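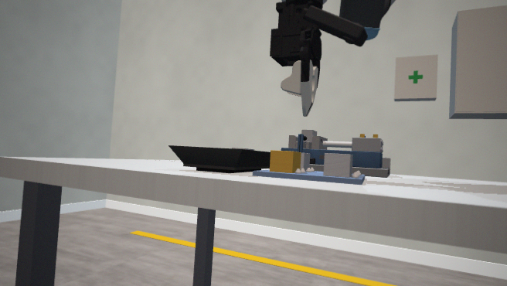 Rawan Atallah asked after the last session why we fix the approach height by hand when the planner could pick one itself. It could. In this unit we set it ourselves so that everyone's logs can be compared, and the planner gets the job back in Unit 9.

Unit 8: Approach, grasp and retreat in the simulated cell

The cell is the same one used for Unit 7: one table, the arm with its two-finger gripper, the black tray, and the vise on its blue base plate. Load the Todetti scene file and leave the table pose alone. The yellow block is the part for this exercise. All other bodies on the base plate count as obstacles, including the vise screw.

Frames

Use three frames: world, tool and part. The tool frame sits midway between the fingertips with z pointing out of the gripper. Most wrong answers last February came from mixing up the sign of tool z, so write it down before you start. The part frame has its origin at the center of the block's top face.

A grasp is given as the tool pose in the part frame. If the vise is moved, the grasp stays valid and only the part pose changes. Store it that way even though nothing moves in this unit.

Motion sequence

1. Move to the pre-grasp pose with the fingers open. Joint-space motion is allowed.
2. Descend along tool z in a straight line. No joint-space motion from this point on.
3. Close the fingers until contact is reported on both of them.
4. Retreat along the same line to the pre-grasp height.
5. Move above the tray, descend, open, retreat.

Step 2 is where most collisions are logged. The two fingers do not have the same outline, and a clearance check on one says nothing about the other — run it for both, at the start of the descent and at the end.

Contact settings

The solver runs at 1,000 steps per second. Closing force is capped at 400 in solver units. Raising the cap does not fix a bad grasp; the block slides or jumps on contact, and the log shows it as a velocity spike. Check the alignment of the fingers first.

Friction on the block is set low on purpose. Do not edit it.

What to hand in

One log file from a complete run, your grasp pose as a 4x4 matrix, and a short note on any collision you had to remove. Pairs may share a log. The note must be your own. Students in the Faltau competition group may use their own planner but must keep the motion sequence as listed.

Reading: course notes, section 2, up to the paragraph on singular poses.

Last updated: Sat 16 April

Comments

Fadi Nassar: Is the pre-grasp height measured from the table or from the part frame?

Nesrin Aydoğan: Part frame. It says so in the header of the scene file.

Bilal Nassar: My log stops after step 3 with contact on one finger only. Pose was off in y. Fixed now.

This site uses cookies to keep you signed in. By continuing you accept our cookie policy.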